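Can a robot tidy a desk yet, or am I still the robot?

Posted in Home Automation > Chores, September

otum_overflow

I have read enough cheerful articles this year to believe that a machine will shortly be folding my shirts and asking how my day was. Meanwhile my desk looks the way it always looks. I work from home, I have a robot vacuum that does the floor well enough and eats one charging cable a month, and I would like to know whether anything exists that handles the layer above the floor.

I'm not asking for much. Put the pens in the pen holder. Put the mouse next to the keyboard. Close the notebook and stack it somewhere. Maybe push the chair in. The same five or six objects every evening, on the same desk, with good light. A shop near me wants $700 to put a Prinov arm on a clamp at the edge of the desk and says it "learns tidying." Does it? Has anyone here lived with one? I can also get a used Drilberg for $642, no clamp, no warranty, and a seller who answers every message with a thumbs up.

Budget is flexible if it works. If it doesn't, I can go on being disappointed for free.

baysal_bench

I've had a clamp-on arm for 12 months, first at home and then at the small repair shop where I work, so take this as a report from the field and not a review of either of the ones you named.

It can pick up a pen. It can put the pen in a cup. If the pen is where it was yesterday and the cup is where it was yesterday, it will do this nearly every time, slowly, with the air of someone defusing something. Move the cup a hand's width and mine used to drop the pen on the desk beside it and go back to its rest position looking satisfied.

The mouse is easier, being a lump. A thin notebook lying flat is the worst thing on your list. There is nothing to grab. You and I slide it to the edge and pinch it there without giving it a thought, and mine never got the hang of that. It would press down on the cover and push until the notebook left by the far side.

Cables are the other problem. A lamp with its cord trailing behind is fine until the arm wants something past the cord. I taped everything down, and by the time I had finished taping I had tidied the desk.

The chair is out. A desk arm can't push a chair in, and anything with wheels and enough muscle to do it costs more than the rest of your office. Whatever has been left on the seat will also go for a ride.

At the shop it earns its keep. We have it moving the same part from the same tray to the same fixture all afternoon – dull work, fixed positions, and it doesn't wander off for coffee. That's what I'd buy one for. For an evening tidy, six objects take mine longer than they take me, and I have to stand there.

If you want one anyway, ask the shop to demo it on YOUR stuff. Bring the notebook. Watch their faces.

prinov_or_bust

just get the vacuum that has the little arm on it, my cousin has one and it picks up socks

otum_overflow

I don't keep socks on my desk. I'm not above starting, if it helps.

drilltray

Going to be slightly kinder than baysal_bench. Where it has moved on is how these things get taught. The older way was somebody typing positions in. Now a lot of it is people doing the chore themselves with a gripper in each hand, over and over, in ordinary rooms, and the machine learns from that. So the arm that failed on your notebook this year may manage it after enough folks have patiently put enough notebooks away.

Which does mean that the state of the art in desk tidying is, for the moment, a person tidying a desk. I'd keep the $700 and look again in a year. Skip the used one, parts are a pain and a seller like that won't be any help at 11 at night when the wrist joint starts clicking.

Picture below for the level of desk we're talking about.
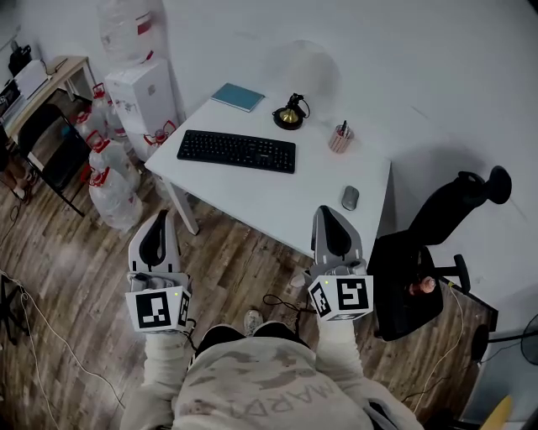

Two hand-held grippers, one desk: keyboard, notebook, lamp, pens and mouse.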